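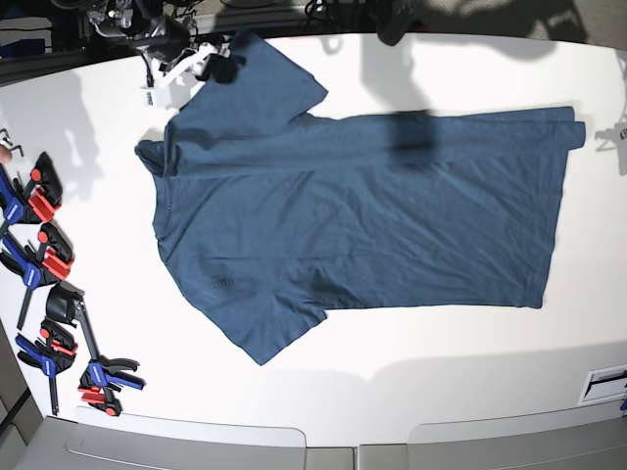 Household > Laundry & Closets > Folding and Storage

New posts Rules Search Log in

Does folding T-shirts on a table beat folding them in the air?

mangle_maud
My sister-in-law swears you have to lay every T-shirt flat on a hard surface, smooth it by hand, fold the sleeves in and then go in thirds. She got it from the Pletach folding course, which has 22 lessons. Twenty-two! For shirts! I hold mine up by the shoulders, flip the sleeves back, drop it in half and it goes in the drawer. Has anyone compared the two, or do we all repeat what we read somewhere?

prurnidstead_pete
Table. Not close. If the collar is bunched up when you start, every fold after that is crooked. You can't fix a collar while the shirt is dangling from your hands.

mangle_maud
I can, though. You give it a shake.

prurnidstead_pete
A shake does the body. It does nothing for a collar that has rolled over on itself. And soft knits crease all through the middle if they sit in the basket, so you have to press them out with your palms.

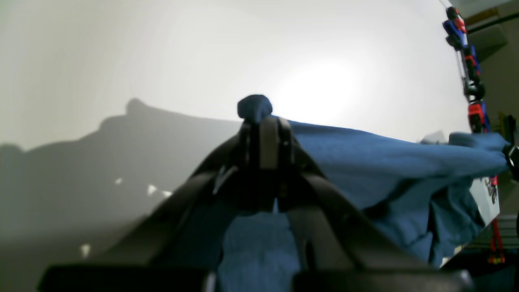 The other thing is where you hold it. Pinch a soft knit at one point and the rest sags and gathers under your fingers. Two hands, one on each shoulder seam, or don't bother.

slow_spin_640
I don't buy the palm business. I smoothed half my shirts for all of February and just folded the rest, same drawer, same detergent. Come morning I couldn't tell which was which once they were on. Body heat takes out more wrinkles than your hand does.

prurnidstead_pete
What were they made of? A polyester blend would look fine if you kept it in a shoe.

slow_spin_640
Cotton, mostly. A couple of heathered ones that might be blends, the labels are long gone.

prurnidstead_pete
So you don't know.

slow_spin_640
And you've tested this how?

Slavica Dervishi
I did the folding at a hotel laundry in Dromport for nine years. We used tables, but that was for the sake of the stack. Guests never saw a wrinkle difference on a T-shirt. What they saw was a pile with edges that didn't line up. If your shirts stand in a drawer, one by one, fold them however you like. If they go on an open shelf, use the table and check the hem corners, they like to flip over and then you get a lump.

mangle_maud
OK, that I can believe. Mine go in a drawer.

xie_board_fan
Has anyone tried the Xie folding board? It's meant to end this argument.

slow_spin_640
I had one. You still have to lay the shirt flat on it first, so you've paid for a smaller table.

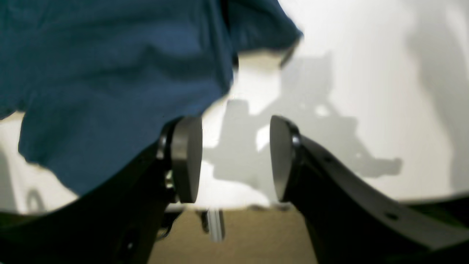
Dark blue cloth, hanging down, creases and all.

prurnidstead_pete
Those are the folds I mean. I'd want that down flat with the sleeves out before I did anything else to it.

mangle_maud
I'd call that ready for the drawer. We are not going to agree.

Slavica Dervishi
Try it both ways with the same shirt and look at it the next morning. And take it out of the dryer sooner, that matters more than any of this.

3,359 views 9 people following Share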